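November, notebook carried over from the blue one (full)

Back on the tidying question. Lowther want to know by the end of the month whether two arms and a bench can take over the dull end of their packing room: boxes put in holders, holders put on trays, trays squared up, bench left clear for the morning. I keep telling them it's the same job as clearing a kitchen table after tea, and that clearing a kitchen table after tea is really quite hard! They think I'm being modest.

Everything so far is in simulation. Bruvo is the planner, Damell is the room and the lighting, and I've set the bench up as plainly as I could bear to. Wood top, hard light, strong shadows. I spent most of the morning on the wood, which I know sounds daft, but the first go at "find anything left on the table and move it" was a disaster on paper. It wanted to pick up a bit of grain. It wanted to pick up the edge of a shadow as well, and gave that one a higher score than the grain.
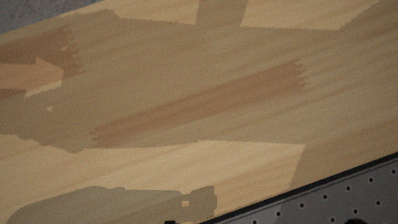

So that's my first grumble for the write-up. A person wiping down a table sorts mark from stain from crumb without noticing they've done it, mostly by running a cloth over and seeing what comes away. Bruvo hasn't got a cloth. It has to decide by looking, and if it decides wrong it goes down with the fingers and tries to pinch a plank. I've put in a height check (anything under 2 mm is treated as table) and that got rid of nearly all the false picks, but it also means it would ignore a coin, or a label, or a squashed pea. For Lowther I can live with that. For a kitchen, not a chance.

After dinner I moved on to the tray. The task as written: one arm deals with the black square piece on the grey plate, the other stays well out of the way until it's called. I ran 50 with the piece put down tidily and then 50 with it nudged and turned a bit, the way it would be if somebody had just plonked it there at the end of a shift. Tidy ones, lovely, I'd have shown them to my mum. Turned ones, much less so, and nearly every failure was the same failure, fingers coming down square to the table when they should have been square to the piece. Easy mend, I think. I'd been feeding it the angle of the plate.
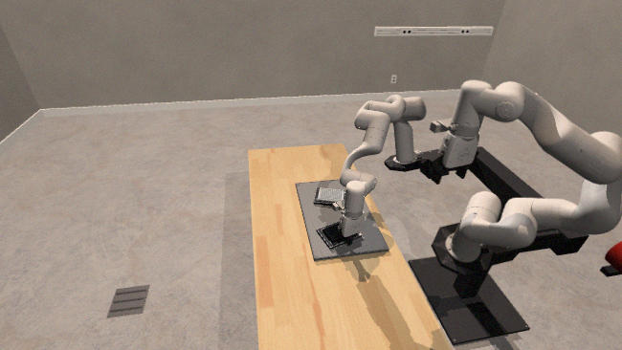 Albane Poulain read the above over my shoulder and wants it noted that a chore isn't done when the gripper lets go, it's done when a person coming in next wouldn't have to touch it. By that rule she'd knock a fair few off my tidy score too, as she counts anything sitting skew on the plate as a job left for somebody else. She'd also like me to stop writing "lovely" next to results.

Fair enough. I've gone back through with her rule and a ruler tool, and she's right about the skew ones, annoyingly. The piece ends up on the plate every time but it isn't always straight. I'm now keeping two columns, "put down" and "put down properly", and I suspect the second is the only one Lowther will care about once they've seen it.

The two-arm business is a separate headache. Turkow's old notes (the printout with tea on it) say to give each arm its own half of the bench and never let them share. Safe, yes, but it throws away the whole point of having a second one. People pass things across themselves all day long without a thought. I've let the arms cross in the air as long as there's clearance between the links, and the planner copes, but it gets slow and fussy, lots of little waits. Planning time was capped at 600 ms and I've had to lift that, so add it to the list of things to own up to.
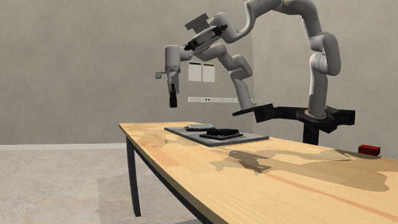
Would I trust it to clear a bench overnight with the lights off and everyone gone home?
With the same few objects every night and a person glancing in first thing, I would, though I'd want a long run of clean nights behind it before I stopped glancing.

Which is a duller answer than the one they're hoping for. What it's good at is the bit people get sloppy with, the same small placement over and over. What it's bad at is anything odd turning up. I put a stray object in for the last batch, something not on its list, and in 3 of the runs it simply worked round it and reported the bench clear. No complaint, no flag! I'd much prefer it to stop and sulk.

Note for whoever picks this up while I'm away: the seeds for the turned runs are in the Damell folder and not in the Bruvo one, sorry, I'll move them when the machine's free. Don't rerun the tidy set over the top of the old one, I haven't copied the logs off yet.
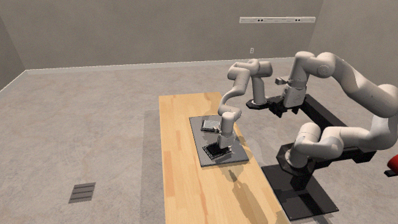
To do before the next call with Lowther

Feed it the angle of the piece and redo the turned 50.

Make "unknown object" a proper stop, with a message a packer could read.

Try a lower height check with softer light, see if the grain comes back to haunt me.

Ask them what a bad night looks like at their end. I've no idea if one skew tray is a shrug or a phone call.

Albane wants a go at writing the "properly" rule as a number. Let her.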